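12/10/2021

What a day! I'm writing this on the bus home from Emholm with my shoes off and my feet up on the cooler, and I can still smell sunscreen and orange slices. The regional trials for adaptive track and field are done, and I got to spend the whole thing in the first aid tent with the other second-year students from my program.

We left Flendano while it was still dark. I had packed my kit the night before and then unpacked it and packed it again, so I knew exactly where the tape was (left pocket, under the gloves). They gave us 25 athletes to look after between us, mostly runners, plus a few throwers who wandered over whenever they wanted a snack. I got a blister within the first ten minutes – somebody else's, I mean – and I wrapped it so neatly that its owner showed it off to the whole relay team.
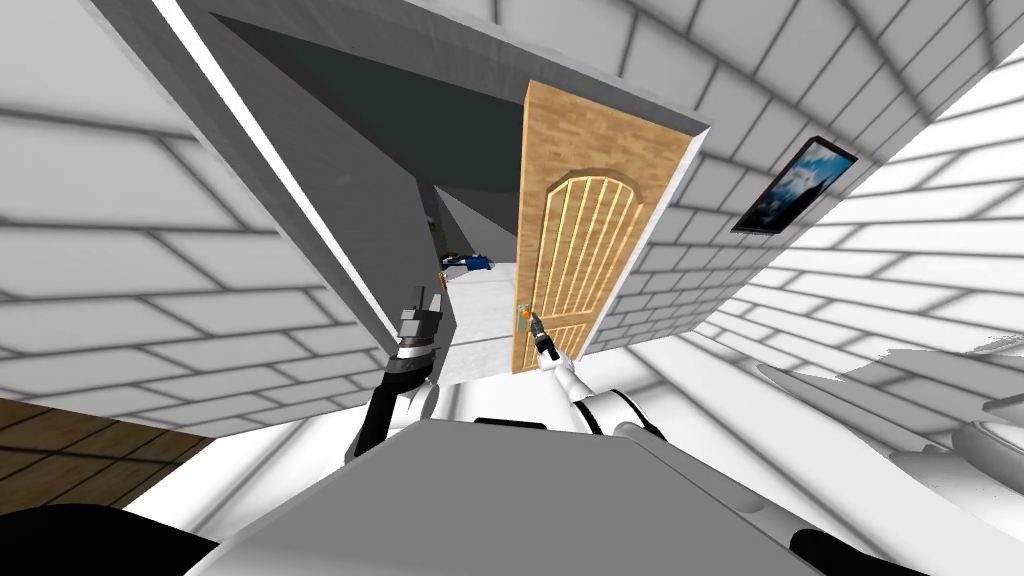 The door, with one arm at the handle.

After that it was mostly small stuff. Ice for a shin, a scraped elbow, a lot of water refills. One boy in the 1489 bib came in with a cramp and told me all about his starting blocks while I stretched his calf, and then he went back out and ran his heat! He came fifth and you would have thought he had won the whole meet. I yelled so much that my throat is scratchy now.

The best part was the long race in the afternoon, the 2000 meters. I had never watched one up close. The last runner still had a lap to go when everybody else was finished, and the entire Nyitrai team, who had been sitting on the grass eating, got up and jogged along the inside fence with her all the way to the line. I cried a little. I was supposed to be holding a stopwatch. 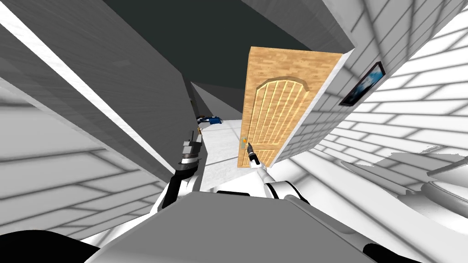
I also learned how to do a proper ankle wrap with the heel locks in the right order, which I have been messing up since February. My instructor made me do it three times on the same very patient shot putter and the third one held through all of his throws. I want to practice it on my roommate tonight if she'll let me.

Things to remember for next time: bring more small bandages, the cheap ones peel right off when people sweat. Wear a hat. Eat lunch before 11 or there is no lunch. Ask about the Cleken meet, they need helpers and it's only two towns over, and I really, really want to go.

We're passing the gas station by the bridge now, so I'd better find my shoes.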